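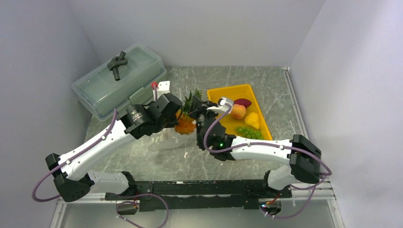 **Gikmont puts its therapy mat table on a monthly plan**

Gikmont will start renting its Grurnora powered mat table to outpatient clinics in June for $59 a month, the company said Tuesday. It is calling the plan a way for small practices to "stop worrying about equipment." Small practices may want to worry a little longer, at least until they have read the contract.

The Grurnora is a wide, padded platform of the kind used for transfers, stretching and seated balance work. It goes up and down on an electric motor, worked by a foot bar on either long side. Gikmont rates it to lift 600 pounds. The table has been on sale for a while and the rental version is the same one, with the same frame and the same choice of upholstery colors. What has changed is how you pay, plus a small box under the platform that logs every time the table moves.

The box is what the company wants to talk about. It reports to Gikmont over the clinic's wireless network, and the company says it can tell when a motor is starting to strain and send a technician before the table gets stuck. Asked how many breakdowns the system has caught so far, Gikmont said the data was still being reviewed. It did not say when the review would end, or who was doing it.

The $59 price also needs a second look. It applies to a term of 60 months. Clinics that want a shorter deal have to ask for a quote, and the company would not give a range. Delivery is extra. So is removal of an old table, and so is the side rail kit, which many clinics treating older patients would consider part of the table. At the end of the term the Grurnora goes back to Gikmont unless the clinic buys it at "fair market value," a phrase the sample contract uses four times and does not define.

There is a 30-day trial. A clinic that sends the table back in that time owes nothing for the rental but does pay the return freight, and freight on a powered mat table is not small change.

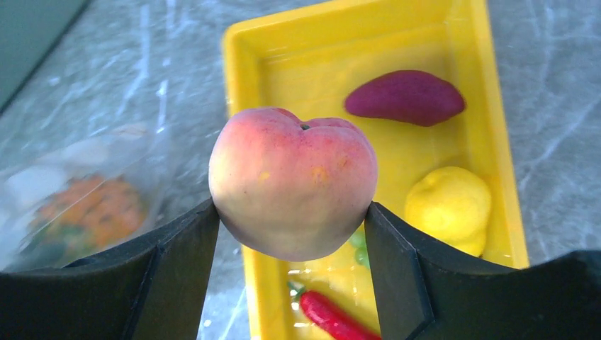
Penry, the outpatient group that tested the plan at its clinic in Cuvstead, gave Gikmont a friendly line for the press release, saying staff there found the table "quiet and easy to live with." That may well be true. It does not tell another clinic much about renting versus buying, and Penry confirmed that it paid nothing during the test. It has not decided whether to sign up at the regular rate. The group's other clinics are still using tables they own, several of them hand-cranked models that therapists there describe as slow but hard to kill.

Hand-cranked tables are the real competition. They have no motor to strain and nothing to connect to a network. They are also a nuisance when a patient in a wheelchair is waiting and the platform is several inches too high, and few therapists who have switched to power say they want to go back. A table that can be set level with the wheelchair seat makes for an easier transfer, and cranking one all day is hard on the shoulders. The case for a powered table is a good one. The case for renting that table for five years, with a monitoring box attached, has yet to be made with numbers.

Gikmont says the rental covers parts and labor for the whole term, which would be worth real money if a lift motor failed in year four. The sample contract is narrower than that. It leaves out upholstery, foot bars and "damage arising from cleaning agents not on the approved list." Vinyl and foot bars take plenty of abuse in a busy clinic, and disinfectant goes on the table between patients. The approved list was not attached to the copy Gikmont shared. The company said it would send it and had not done so by late afternoon.

Then there is the data. The box records the time of each movement and the load on the platform. Gikmont says no patient names are collected and that load readings are used only for maintenance. The contract, though, lets the company use "operational information" to improve its products and share it with "service partners," who are not named. A clinic can ask for the box to be switched off. If it does, the repair coverage ends and the monthly price stays the same.

Buying the Grurnora outright is still possible, and Gikmont says it has no plans to stop selling it. The purchase price was taken off the company's website the same day the rental page went up. A sales representative said it would be back after an update – no date was given – and that in the meantime clinics should call.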